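Séance 4 : la canette qui glisse (ou comment un tri tout bête s'est arrêté net)

Polycopié du module Sûreté et diagnostic des cellules robotisées
Version du 30 avril 2025

Bon, on reprend là où on s'était arrêtés, c'est-à-dire au moment où tout le monde voulait accuser la caméra. Je vous rappelle le cas : la cellule Winar, deux bras, des doigts souples bleus, et une tâche qui tient en une ligne (la canette dans un bac, la bouteille dans l'autre). Sur 257 cycles, on a eu 39 défauts de prise. C'est énorme pour une tâche pareille, et j'avoue que ça m'a d'abord vexé !
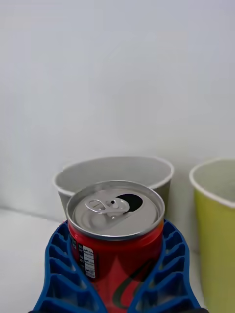
Le journal, lui, disait toujours la même chose : « prise confirmée », puis rien, puis un arrêt par dépassement de délai pendant le transfert. Donc le contrôleur croyait tenir la canette alors qu'il ne la tenait plus. Et là, je veux que vous notiez le mot en gros dans la marge : défaut non détecté. Un robot qui rate sa prise et qui le sait, ça coûte quelques secondes. Un robot qui rate sa prise et continue sa trajectoire au-dessus de la table, c'est une autre histoire.

Première piste, la force de serrage. Je l'avais réglée en septembre sur des canettes pleines et fermées, fournies par Goltex pour les essais. Une canette ouverte et vide se déforme bien plus facilement, la paroi s'enfonce un peu, le doigt souple épouse le creux et la surface de contact change complètement. Avec le même réglage, on n'a plus du tout la même prise (refaites le calcul de frottement de la séance 2, vous verrez, c'est assez parlant).

Deuxième piste, la hauteur d'approche. Le programme descendait 17 mm trop haut, à cause d'un repère outil qui n'avait pas été mis à jour après le changement de doigts. On pinçait donc près de l'épaule, là où le diamètre diminue, et la canette avait tendance à filer vers le bas.

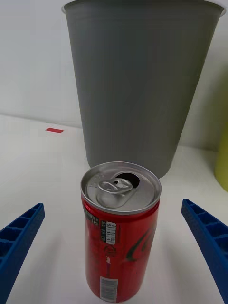
Grønli n'est pas d'accord avec cet ordre-là : pour eux, le repère outil aurait dû être vérifié avant même d'ouvrir le journal, et le réglage de force n'est qu'un facteur aggravant. Leur remarque m'est arrivée après la première version de ce polycopié, avec cette phrase que je vous recopie telle quelle : « tant que la géométrie est fausse, aucune mesure de force ne veut dire grand-chose ».

Je leur donne raison sur la méthode, un peu moins sur le fond. Une fois le repère corrigé, il restait encore des glissements, moins nombreux, et toujours avec des canettes vides. Les deux causes se cumulaient, et c'est bien pour ça qu'on a mis tant de temps à démêler l'affaire !

Reste la question du signal « prise confirmée ». Il venait uniquement de l'ouverture des doigts : si elle était inférieure au seuil, le contrôleur disait oui. Sauf qu'avec des doigts souples, on peut passer sous le seuil sans rien tenir du tout, ou presque. On a donc ajouté une seconde vérification, après la levée, et une troisième après la dépose, sur la vue du poste. 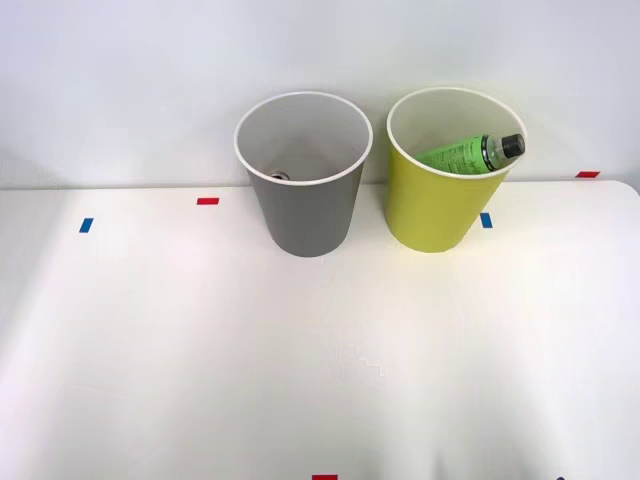
Pour la reprise après défaut, la procédure est la suivante. On met la cellule en arrêt sûr, on attend l'immobilisation complète des deux bras, on consigne, et seulement ensuite on va chercher l'objet à la main. Je sais que c'est tentant de tendre le bras « juste une seconde », surtout quand la canette a roulé à portée. À Nernden, sur une cellule cousine de la nôtre, le redémarrage automatique était resté actif après un dépassement de délai. Pas de blessé, mais une belle frayeur et un doigt de préhenseur arraché.

À préparer pour la prochaine fois : l'arbre de défaillances du cas, avec « objet perdu et non détecté » comme événement sommet. Mettez bien les deux causes mécaniques dans des branches séparées, et ajoutez le signal de confirmation à l'endroit qui vous paraît juste (il y a plusieurs réponses défendables, on en discutera ensemble). Une page suffit, à la main si vous voulez.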